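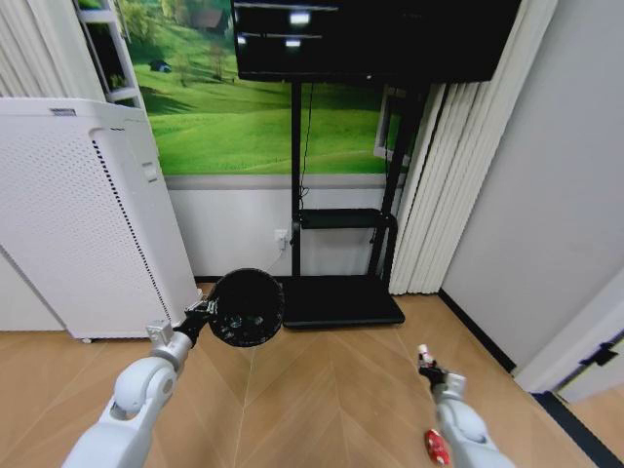

February 4, 2019. I spent the evening trying to get sound out of the Dutari soundbar and the Clallivell console at the same time. The optical port works, but chat audio stays on the TV. The perforated or mesh-like inside of a round black thing like the one held over the floor is what I pictured when I ordered a speaker puck, and the puck has no mic input either. I paid 90 dollars for it.
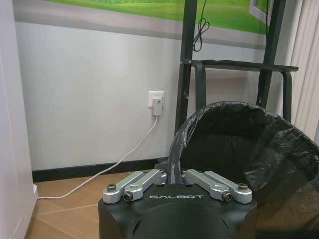
GALBOT gripper, fingers open.

Firmware 2109 is supposed to add chat over USB. I'll install it tomorrow and post the menu settings if it works.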